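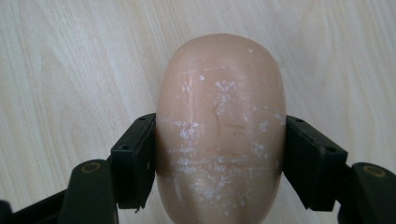 By my third hour at Osness I had picked up the same bar of soap so many times that my hand had started doing it in the air on the way to the coffee machine.

Zhuoran Shao thought this was very funny. She runs the collecting side of a project called Butance, and she had warned me over email that a visit would be a lot less exciting than I was hoping. Bring comfortable shoes, she wrote, and don't wear long sleeves. So one warm morning in August I turned up in a T-shirt and she handed me a gripper, the kind you hold yourself, with two black fingers at the front and a camera looking down over them. You squeeze, they close. My nephew would have figured it out in four seconds. I needed a bit longer.

The idea is easy enough to follow. If you want a robot to learn to tidy up a bathroom, you can try to write down every rule for every object (good luck), or you can have people do the job over and over with a tool that records what it sees and how the hand moves. Each try is called a take. A learning system gets fed the takes later and has to work out the common thread for itself. Zhuoran's group wants 3000 of them for small household things before they train anything seriously, and when I arrived the board by the door said 707.

"It'll say more tonight," she said, and looked at me.

Soap is harder than I'd have guessed! It's rounded everywhere, so if you close on it too near the tip it squirts away like a watermelon seed. You want the widest part, fingers level, and then just enough squeeze. I kept crushing down on it like I was opening a jar. Zhuoran told me to slow down before the squeeze and not during it, a tip I still don't fully understand but which did help.

What surprised me was how little she cared for perfect takes. I'd fumble one and reach for the delete button, and she'd wave me off - a wobbly approach that still ends with a good grip is useful, she said, and a system that has only ever watched smooth ones gets lost the first time it drifts off course. Drops get marked as drops and kept too. The only ones she throws out are the ones where somebody's hair or elbow swings in front of the lens, and I gave her 2 of those before lunch.

She's also fussy about wear. A brand-new bar looks the same from every side, and so she likes the scuffed ones, with the white chalky bits and the scratches. People's homes are full of tired soap, she says, and I can't argue, having seen my own shower.

The afternoon went to moving things around. Turn the bar, shift it, come at it from the left, come at it standing up. Everyone at the Ceton end of the building was doing the same with spoons, and now and then you'd hear one hit the floor and somebody say "drop" in a flat little voice for the log.

I stopped at nine minutes to five with a sore thumb. Zhuoran was already turning the soap around for the next person.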